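Review: Kultitz Case Manager for Faculty Grievance and Dismissal Files

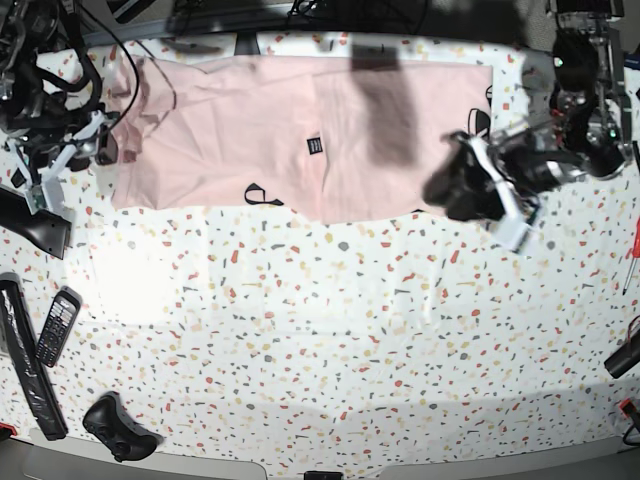

By Carla Kanaan
Reviews, Academic Personnel Systems
15 Feb 2021

Kultitz Case Manager is a records system for colleges and universities that handle faculty grievances, tenure appeals and dismissal proceedings. It is sold by Prasholm as a yearly subscription, with pricing set by the number of faculty covered. This review is based on a trial at Villalobos College, where the office of faculty affairs used the product for a full semester alongside its existing paper files.

Setup was handled by Nicanor Zavala, the college's personnel records manager, with remote help from the vendor. The office loaded 258 closed files and 17 open ones. Scanned letters came across cleanly. Hearing transcripts did not always do so, and several had to be split by hand where the page numbering restarted.

The deadline calendar is the strongest part of the product. Once the dates in the faculty handbook have been entered, the system works out when notice is due, when a response must be filed and when a hearing panel has to be seated. It can count calendar days or working days, and it recognizes college holidays – a point on which many disputes over procedure begin. Reminders go to the case officer and to one alternate. Reviewers would have preferred the option of a third recipient, as general counsel at many institutions will expect to be copied.

Access controls are sound. A hearing panel member sees only the record placed before the panel, and each viewing is logged. Soledad Esquivel, associate provost at Villalobos, reported that the log settled a question over whether one party had received an exhibit in time. The log can be exported, although the export opens as a single long table and must be sorted before it is of any use to an attorney.

The settlement module is less complete. It stores drafts and signed agreements and will track payment dates, but it offers no means of marking a clause as confidential while leaving the rest of the document open. Public institutions that must answer records requests will find this a serious gap. Redaction has to be carried out in another program and the finished copy loaded again. Prasholm has stated that a redaction tool is planned for May.

Search is limited to the first 1,000 pages of any one file. Most grievances will never reach that length. A contested dismissal may well do so, and the system gives no warning when the limit has been passed.

The competing product from Zimoda has better search and a simpler settlement screen, but its calendar cannot be adjusted to a local handbook. Offices that see few formal hearings may find it the easier choice.

Rating: recommended, with reservations, for private colleges. Public universities should wait for version 2 and request a demonstration of the redaction tool before signing.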